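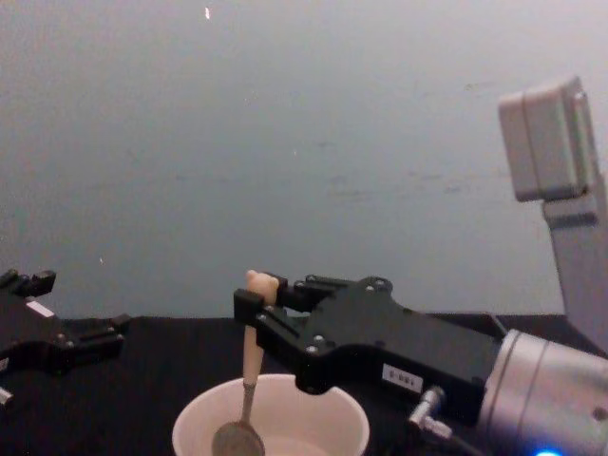 Home Facilities Events Forms Contact

Refreshment Tables at Willard House: Frequently Asked Questions

Updated May 2026

The Office of Guest Services provides tables, cloths and basic tableware for meetings and receptions held in Willard House. The answers below apply to the Gauthier Room and to Room 127. Questions not covered on this page may be directed to Aldana Acuña at extension 2757.

What is supplied with a refreshment table?

Each booking includes one table, one black cloth, white paper cups, white ceramic bowls and spoons. Napkins are supplied on request. Food, coffee and tea are the responsibility of the group making the booking, or of its caterer.

Can we use our own cups and bowls?

Yes. Groups that bring their own tableware must take it away at the end of the booking. Items left behind are kept at the front desk for 13 days and are then donated. Glassware is permitted in the Gauthier Room but is not permitted in Room 127.

How should the table be laid?

Lay the cloth first and draw it toward the wall until it reaches the back edge of the table. Smooth it outward from the middle with the flat of the hand. Light creasing is acceptable for ordinary meetings. For receptions, a pressed cloth should be requested on the booking form, as the steamer is not available to guests. Set the bowls down before the cups, and leave the front of the table clear for people who are serving themselves.
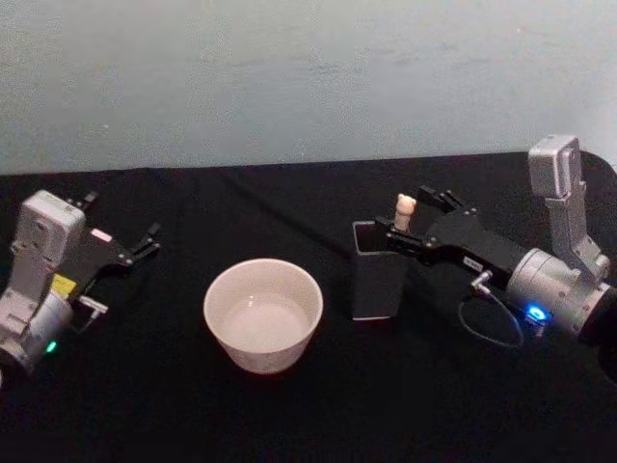 Bowls should be placed where they can be reached from either side without leaning across hot drinks. A bowl intended for sugar or wrapped items should be filled after it has been set down, so that nothing is spilled on the cloth. Sugar and crumbs show clearly on black fabric and are difficult to brush out once they have been pressed into the weave.

Where should used spoons go?

A used spoon may be left standing in its paper cup until the table is cleared. It must be taken out before the cup is thrown away. A considerable number of spoons are lost to the trash every year, most of them in August, when the summer program is in session. Please do not lay used spoons directly on the cloth.

Are the paper cups suitable for hot drinks?

They are. Guests should fill them no higher than the width of a finger below the rim, particularly if the drink is to be stirred. Cups are not to be washed and reused.

Who washes the bowls and spoons?

The group does. Bowls and spoons are to be washed by hand in the pantry, dried, and returned to the shelf marked Wusto. Bowls are stacked no more than four high. Chipped bowls should be set aside on the counter with a note - there is no charge for ordinary breakage.

What should we do about a spill on the cloth?

Blot the spill with a damp towel and leave the cloth in place. Do not rub it and do not apply bleach. At the end of the booking, fold the cloth with the stained side inward and place it in the linen bin. Cloths should not be taken home for washing.

Are we responsible for marks on walls and other surfaces?

Painted and coated surfaces are inspected after each booking, and groups are asked to report any marks they find on arrival. Surface wear of an ordinary kind is not charged to the group. Dark gray scuffs and short streaks on a pale gray surface, such as those running in a diagonal band here with a small hooked mark among them, fall within this category. Gouges, adhesive residue and ink do not. Guests should leave the cleaning of scuffs to our staff, as abrasive sponges leave dull patches on a matte finish. 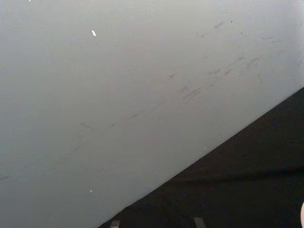 Can the table be moved?

Only with prior approval. Requests are handled by Nizar Awwad and should be received 2 working days before the event. Tables must be lifted with the cloth removed and must not be dragged.

How do we cancel?

Reply to the confirmation message or call the extension given at the top of this page. There is no cancellation fee.

Was this page helpful? Share Print 2 shares 0 comments

This website uses cookies to improve your visit. By continuing to browse, you accept our use of cookies. Accept Settings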